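**1/** 最近把家里的零食开支从头理了一遍,起因是搬家。新家离公司远,每天在路上的时间多了一个小时,到家总是饿,饿了就乱买。下面分几条记一下,主要给自己看,有同样问题的可以参考。

**2/** 先说记账。我用的是最普通的表格,四列:日期、品名、金额、什么时候吃掉的。第四列最有用。买的时候觉得是“备着”,一填才发现大部分当天晚上就没了。

**3/** 三个月下来,零食加饮料一共 1,209 元。里面 632 元是晚上九点以后在楼下便利店花的。白天在超市买的东西其实不算贵,贵的是晚上那一趟。

**4/** 便利店那 632 元再拆一下,大头是饮料,然后是冰淇淋和关东煮。甜食单价低,但容易顺手拿,结账台旁边那一排我几乎每次都会碰一下。

**5/** 所以第一个改动很简单:晚上九点以后不下楼。垃圾改成早上出门时扔。以前是扔垃圾顺便进店,进店顺便买,这一串断掉一个环节,后面的就没了。

**6/** 第二个改动是把采购固定成两周一次,去 Samdale 那家大超市。那边停车方便,量贩装比小包装划算,但也要看品类。坚果买大包没问题,饼干买大包容易受潮,最后还是浪费。

**7/** 顺便说一下单价。货架标签下面那行小字是每百克价格,买之前看一眼。我对比过同一种苏打饼干的三个规格,中包反而最便宜,大包只是看起来便宜。促销的时候更要看,有的“第二件半价”算下来跟平时另一个规格一样。

**8/** 临期货架我也逛。原则是只拿一周内确定吃得完的。酸奶可以,调味酱不行,一瓶酱我要吃两个月。

**9/** 再说存放。这部分我试了几种办法。

最开始全部塞进一个抽屉,结果是压在下面的永远吃不到,翻出来已经过期。后来改成按到期时间分,近的放外面,远的放里面,每次采购回来重新排一遍,五分钟的事。

**10/** 放在哪儿对吃多少影响很大。放在伸手能拿到的桌上,坐下来没多久就会拆一包。放进厨房高柜,要站起来、走过去、开门,有一半的时候就算了。我没做过严格的对比,就是看表格第四列,挪进高柜以后“当晚吃掉”的明显少了。

**11/** 但全藏起来也不行。家里来客人的时候总要有点东西摆着,不然每次都手忙脚乱地翻柜子。现在的做法是平时收着,有人来再摆。士力架这种独立包装的适合摆,没吃完可以直接收回去,不用找夹子封口。
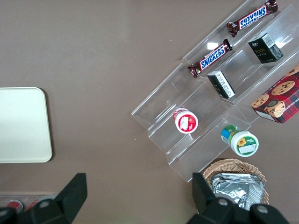
## 12/ 关于客人

Satish Kaushik 上次来吃饭,说他家的规矩是吃完饭才上零食,上了就不收,走的时候每人带一点回去。我觉得这个办法好,剩的少,小孩也高兴。我照着做过一回,确实没剩什么。

**13/** 小孩来的话要先问家长。有对花生过敏的,有家里不让吃糖的。我现在会提前发一条消息问清楚,含花生的那天就干脆不拿出来。包装上的过敏原提示一般在配料表下面,字很小,但是要看。

**14/** 夏天巧克力怎么放,有人问过我。我的办法是室温超过二十五度就进冰箱,用密封盒装好,免得串味。表面如果泛白,多半是油脂或者糖分析出,口感差一点,通常还能吃。拿不准就别吃了。

**15/** 再说上班时候的那份。公司茶水间有自动售货机,Druraveo 的,价格比外面高不少。我改成每天早上从家里带一份,装在小盒子里,下午四点吃。内容基本固定:一小把坚果,一个水果,偶尔一块巧克力。

**16/** 带水果有个问题是容易磕坏。香蕉不适合挤地铁,苹果和橘子可以。葡萄洗好以后要晾干再装,不然到下午盒底一层水。

**17/** 下午四点这个时间是试出来的。三点吃,下班路上又饿了;五点吃,晚饭吃不下,九点再饿。四点刚好撑到家做饭。每个人吃饭时间不一样,自己挪一挪。

**18/** 做饭这块也有关系。以前到家七点半,再洗菜切菜,八点多才吃上,中间这段最容易乱吃。现在周末切好几样耐放的菜,胡萝卜、洋葱、芹菜,分盒冷藏,到家下锅,七点五十能开饭。饭吃得早,晚上那一趟便利店自然就少了。

**19/** 试过一个叫 Gralitz 的记账应用,想代替表格。录入是快,但是不能加“什么时候吃掉的”这一列,用了半个月又回到表格了。应用的图表做得不错,只是我用不上。

**20/** 也有失败的地方。加班那两周基本全乱了,回家已经十点多,什么规矩都顾不上,便利店又去了好几次。后来想了想,加班的日子不跟自己较劲,提前在冰箱里冻几份饺子,比进店强。

**21/** 饮料是我改得最慢的一项。先把瓶装茶换成自己泡的冷泡茶,晚上放冰箱,早上灌一瓶带走。茶包买的是 Chaturvedi 的红茶,冷泡不太涩。汽水没有完全戒,一周一罐,记在表格里。

**22/** 现在的数字:上个月零食加饮料比之前的月均少了快一半,其中便利店那部分降得最多。体重没怎么变,本来也不是为了减重。

**23/** 有人问表格能不能分享。其实就那四列,自己建一个两分钟。唯一的建议是第四列别偷懒,吃完当场填,第二天再补基本想不起来。

**24/** 十二月聚餐多,估计又要超一点。下次采购清单已经写好了:核桃、橘子、苏打饼干中包、红茶、冷冻饺子。吃的就先记到这儿,下回写清洁用品,那一块我还没理完。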